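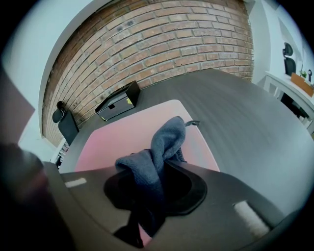
バーンリー、1月

ロボット関連ソフトウェアを手がけるArktonは、布製品を扱う作業をロボットに学習させるためのデータ収集手法と、その評価結果をまとめた報告を公開した。人が手持ちのグリッパーを使って作業を行い、その記録からロボットの動作を学習させる。ロボット本体を遠隔操作してデータを集める従来の方式に比べ、同じ時間で多くの作業例を記録できるとしている。

報告をまとめたのは、同社で操作学習を担当するTemitope Ojo氏のグループ。対象としたのは、タオルやクロスをつまむ、持ち上げる、台の上のマットに置く、手で押さえて形を整えるといった動作である。布は力の加え方によって形が大きく変わり、同じ状態が二度と現れないため、箱や容器など形の決まった物体に比べて学習が難しい。シミュレーションで作ったデータだけでは、しわの寄り方や滑り方が実物と合わないことも多く、実際の布を使った記録が求められていた。

今回の手法では、グリッパー側の広角カメラと、作業者の頭の位置に置いたカメラの二つの視点を組み合わせる。グリッパー側の映像にはつまんだ布の状態が大きく写り、頭部側の映像には両手と作業台の位置関係が写る。両手の位置と向きは、白黒の模様を付けた立方体のマーカーから計算する。マーカーは片方がグリッパーに、もう片方が反対側の手首に付く。グリッパーを持たない手も素手のまま作業に加わるため、片手でつまみ、もう片方の手で押さえるという日常の動きに近い記録が得られる。

評価では、作業者が行った119件の記録を学習に使い、双腕のロボットで100回の試行を行った。報告によると、頭部側の視点だけで学習した場合に比べ、二つの視点を併用した場合は、布をつかみ損ねる失敗が40件減った。改善が目立ったのは、布が丸まった状態から始める試行だった。平らに広がった布では両者の差は小さく、グループは、上からの映像だけでもつかむ位置を判断しやすいためとみている。

マーカーの見え方も結果に影響した。片方の立方体が腕や体の陰に入ると位置の推定が乱れ、その区間の記録は学習から外す必要がある。グループは立方体の複数の面に模様を配置し、一部の面が隠れても残りの面から推定を続ける処理を加えた。それでも両手を重ねるような動作では欠落が残り、今後の課題に挙げている。

Ojo氏は「布の作業では、つまんだ後に反対の手がどう動くかが結果を左右する。そこを人の自然な動きのまま残したかった」と話す。作業者の練習は5分で足り、ロボットの操作経験は問わないという。一方で、人の手とロボットの指では力の入り方が異なり、押さえる動作をそのまま再現すると布がずれる場合があった。このため学習後に、押さえる強さだけを実機で調整する工程を設けている。
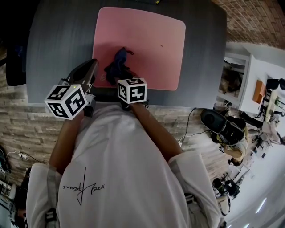

共同評価と今後の予定

データの整理には、Funachが開発した時刻同期ツールを使った。二つのカメラの映像とマーカーの位置情報を共通の時刻でそろえ、ずれの大きい記録を自動で除く。同ツールは今回の評価に合わせて改修されており、改修版の提供時期は決まっていない。

Arktonは次の段階として、厚みや手触りの異なる布を加え、折り畳みまでを一続きの動作として学習させる計画だ。繊維製品の検品設備を扱うMihăilăも評価に加わり、検品後の布をそろえて置く工程での利用を検討する。記録データの一部は研究目的に限って公開する方針で、申請方法は後日案内するとしている。

関連記事
・Funach、映像同期ツールの試用受け付けを開始
・Mihăilă、検品ラインの自動化設備を更新
・柔らかい物をつかむ指先の設計、素材選びの現状
・手首カメラの校正手順を見直す

ホーム｜ニュース｜研究開発｜製造｜イベント｜お問い合わせ

当サイトでは、利便性の向上と閲覧状況の把握のためにCookieを使用しています。閲覧を続けると、Cookieの使用に同意したものとみなされます。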